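Flumonard Home Tidying — Questions People Ask

Last updated Wednesday, January 30, 2019. Typed up fast between jobs. If your question isn't in here, call or use the form and Harriet or Loretta will get back to you.

What do you do exactly?
Living rooms mostly. Floors, sofas, chairs, whatever has landed on the low table. We sort, fold, put back, and leave you with a room you can sit in. Not a deep clean. No carpet shampoo, no windows, no ovens.

How long is a visit?
90 minutes. One room. Most living rooms fit in that, some don't. If yours doesn't we stop at 90 and you pick — book again or finish it yourself from the list we leave.

Do I need to tidy up before you come?
No. Please don't. People shove everything in a closet and then we have two rooms to deal with.

Do I have to be home?
First visit yes, at least for the start. We need to know what is trash and what isn't. After that a key or a neighbor is fine.

What order do you go in?
Floor, then seats, then tables. Always. Cloth first off the floor: throws, blankets, clothes, towels. It takes up the most space and it hides the small stuff. Then hard things like stools, toys, shoes. Then the sofa. Tables last becuase papers are slow and you'll get stuck reading them.

Can't I start with the table? It bothers me the most.
You can. But you need somewhere flat to sort onto, and if the floor is covered you end up moving one heap to another spot.

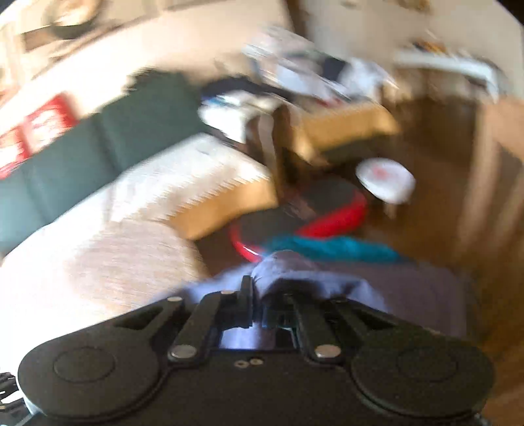 What about throws and blankets on the floor?
Blankets are the easy win, do them before anything else. Pick up, shake out, look at it, decide: wash or fold. Lift the top one first and don't drag it, you never know what's caught up in it. With the gray-lavender cloth and then the fuzzy teal one behind it, you'd get a good piece of wood floor back just from those two, plus a clear way to the red thing underneath and the little white stool. Fold in thirds, then in half. One throw lives on the sofa, the rest go in a basket or a closet.

Fuzzy fabric sheds all over. Help?
Shake it outside. Wash it alone, cold, low dry or hang it up. Don't wash it with dark clothes, you will be picking lint until November. For wood floors a dry mop gets the fuzz better than a broom does.

Where should small stools go?
Tucked under a table or against the wall by the sofa. Not in the walkway. If no one has sat on it since last year, try it in the bathroom or by the front door for putting shoes on.

Stuff hanging on chair backs — does it count as clutter?
One thing, fine. A bag you use every day, fine. When the chair tips over it counts. Put a hook by the door, 3 hooks is plenty for most homes.

The low table is one big heap. Now what?
Take everything off. Yes all of it. Bags get emptied, fabric goes to the laundry or the folding pile, papers go in one stack face up. Don't read, just stack. Wipe the table. Then put back only what you use sitting down: remote, coaster, the book you're on. Papers get their own sitting, another day, with tea.

Light wood tables, anything to watch for?
Damp cloth not wet, then dry it right away. Test any polish underneath first. We don't bring polish unless you ask for it.

How many pillows on a sofa?
As many as you want so long as somebody can still sit down. Pull them all off once a week and run a hand along the gap behind the seat cushion. Textured covers hold crumbs, so use the brush end of the vacuum and go with the weave.

Do you throw my things out?
Never without asking. There's a maybe box. It stays with you. If you haven't opened it by the next visit we'll ask again, that's all.

Do you take donations away?
Up to what fits in Loretta's car. No furniture, no mattresses.

What does it cost?
$100 for one room, $200 for two rooms on the same day. Same price weekends. Gift visits are OK, we mail a card.

Cancelations?
Tell us the day before and there's no charge. Same day is half.

Pets?
Love them. Please keep them in another room while the blankets are getting shaken out.

Who do I talk to?
Harriet Begay for bookings, Loretta Ambrose for anything about a visit you already had. Leave a message if we don't pick up, we've usually got our hands full.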